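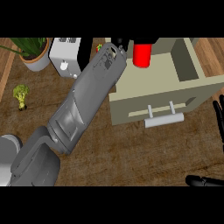

Ticket: sim-to-real ranking drops out on the drawer task
Opened by: Hema Devadiga
Project: Trevari (simulated evaluation of two-arm policies)
Status: open, cause found, rerun in progress

The drawer task is the only one in the Trevari suite where the simulated scores don't rank our policy checkpoints the way the real cell does. Every other task agrees nicely, which is the whole point of the method: if a checkpoint does better in sim, it should do better on the bench, even if the raw success numbers differ. On the drawer task the order comes out scrambled. I started with the layout where the red can stands on top of the cabinet and the white bar handle is on the front, with the broccoli left well off to the side as a distractor, since that's the one where the disagreement is largest. Swapping the distractors changes nothing, so I don't think it's a perception problem.

What I ran: 600 episodes per checkpoint, same seeds for all checkpoints, same start pose for both arms. Policy weights are the ones from the Skadero training run, untouched.

What I expected: the two best real checkpoints at the top.

What I got: the second best real checkpoint lands last. It reaches the handle fine, closes, pulls, and then the drawer just sits there. I replayed a bunch of these and they all look alike. Very consistent, which makes me hopeful that it's something simple!

Things I have ruled out so far:
- Camera pose. Recalibrated and compared, no visible shift.
- Lighting. Turned shadows off completely, same ranking.
- Action delay. Tried adding it and removing it, and the scores move together.
- Texture on the table. Swapped to plain gray, no effect on the order.

Update, Kumaresan Pisharody

Great writeup, and I love that the failures are this repeatable. Before touching the policy side, can you log the contact forces at the handle during the pull? On the real cell the fingers have rubber pads that give a little. In sim the finger is a rigid body, and if the friction coefficient is still the default one, a slow puller will slip where a fast puller gets away with it. That would hit one checkpoint harder than the others, and that's the pattern you describe.

Also check the drawer joint. I remember the damping being set by hand when the cabinet was first imported, back in October, and I can't find a note on where the value came from.

Update, Hema

Logged both. You were right to ask about the joint! The damping value is 87 in the scene file, and the measured one from the real drawer (pulled with the spring scale from the Sternmont kit, several speeds, straight-line fit) is much lower. So our simulated drawer has been moving like it's full of syrup.

The finger friction was also still at the default. I haven't changed that yet because I want to see the effect of one thing at a time.

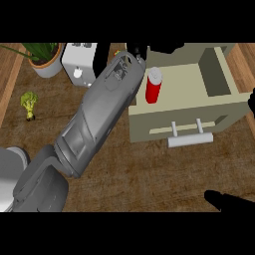 With the damping corrected and nothing else touched, I reran the worst checkpoint first. It now opens the drawer in a good share of the episodes where it used to stall. The contact log shows the pull force staying under the slip limit for most of the motion, where earlier it went past the limit almost as soon as the drawer started to move. The slow checkpoint was being punished for the drawer, and the fast one was yanking its way through.

Some failures remain. In these the fingers close too close to one end of the bar and slide off sideways. I see a few of those on the real bench too, so I'm less worried, but the rate is higher in sim and I'd like to know why.

Update, Kumaresan

This is a really nice result. Please keep the broken scene file under its old name so we can show both rankings side by side in the report. A case where one bad joint parameter flips the order is exactly what people ask us about.

For the sideways slips, try the Subramaniam friction fit. It needs a short set of real grasps on the same handle, and we already have 230 recorded from the gripper wear test. They were done with the older pads, so leave out any where the pad was marked as worn.

Update, Hema

Fit done, worn pads left out. Friction goes up a bit from the default and the sideways slips drop, though I only have partial numbers. The full rerun is queued for all checkpoints. I'm running three versions: old scene, damping only, damping plus friction. Rank correlation with the real cell will go in the table for each one, with bootstrap intervals, so we aren't fooling ourselves with a lucky seed set.

One question that came up while I was at it: the compartment in the cabinet top uses the same imported mesh, and its collision shape is a convex hull in the older export. If that's so, anything we place inside would sit on an invisible lid. It doesn't matter for the drawer task, but it would for put-away. Could somebody with the export script check before we add that one?

Update, Kumaresan

Checked. The current export splits the mesh properly and the compartment is open to contacts. The old export did have the hull, so don't use it for put-away. I've added a check that drops a small ball into the compartment when the scene loads and fails loudly if it stops at the rim.

Leaving the ticket open until the three-way table is in.

Filed under: Simulation / Policy evaluation / Contact and friction

Recent tickets
- Gripper wear test: pad replacement log
- Checkpoint loader ignores seed when resuming
- Put-away task: proposed object list
- Action delay measured on the left arm
- Scene files: where to record measured parameters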